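Ich habe mir im November wieder einmal eine Bürgerfragestunde angetan. Drei Stunden Ratssaal in Rosenthal, Holzstühle, Neonlicht, und am Ende wusste ich weniger als vorher. Die Vorsitzende liest die Regeln vor, jeder darf eine Frage stellen und eine Nachfrage, bitte keine Statements. Dann kommen die Statements.

Der Rat nennt das Ganze seit der letzten Geschäftsordnung »Dialogformat«. Ich bin misstrauisch, wenn ein Wort größer wird und die Redezeit kleiner. Früher hatte man fünf Minuten, jetzt sind es zwei, und die Frage muss 7 Tage vorher schriftlich eingereicht sein. Wer sich über etwas ärgert, das am Vortag beschlossen wurde, hat eben Pech gehabt.

Maribel Villca war trotzdem da. Sie wollte wissen, warum die Buslinie nach Kutar abends gestrichen wird, obwohl 547 Leute dagegen unterschrieben haben. Die Antwort der Verwaltung lautete, man nehme die Unterschriften »sehr ernst«. Nachfrage: Was heißt das konkret? Antwort: Man werde sie in die weitere Betrachtung einbeziehen. Damit war ihr Kontingent verbraucht. Den Satz mit der weiteren Betrachtung habe ich an dem Abend viermal auf meinem Block stehen, bei vier verschiedenen Themen.

Murray Faulkner, der schon im Rat saß, als man dort noch rauchen durfte, hat mir hinterher im Treppenhaus erklärt, ich sähe das zu schwarz. Die eigentliche Arbeit passiere in den Ausschüssen, die Fragestunde sei ein Ventil. Mag sein. Ein Ventil lässt Druck ab, damit sich am Kessel nichts ändern muss, und ich weiß nicht, ob er das Bild zu Ende gedacht hat.

In Sindimstead, wo meine Schwester wohnt, werden die Antworten wenigstens schriftlich nachgereicht und landen auf der Seite der Gemeinde. Bei uns gibt es ein Protokoll. Darin steht: »Frau V. stellt eine Frage zum ÖPNV. Die Verwaltung antwortet.« Ich habe das vom letzten Jahr nachgelesen, 167 Seiten, und kein einziges Mal steht da, was geantwortet wurde.
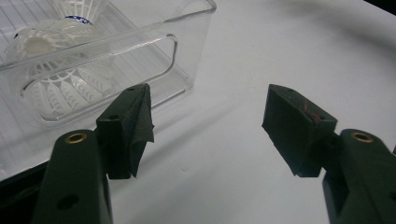
Jetzt soll die Fragestunde evaluiert werden, und zwar extern. Kosten laut Vorlage: rund 1.000 Euro für die Auswertung eines Fragebogens, den man am Ausgang bekommt. Ich habe ihn ausgefüllt. »Fühlten Sie sich gehört?« Ankreuzen konnte man »ja«, »überwiegend« und »teilweise«. Ein »nein« war nicht vorgesehen, ich habe es danebengeschrieben und vermute, dass es in der Auswertung unter »ungültig« läuft.

Beim nächsten Mal will ich nach dem Protokoll fragen. Schriftlich, fristgerecht, in einem Satz. Die Nachfrage habe ich auch schon fertig – sie ist leider länger geworden als die Frage.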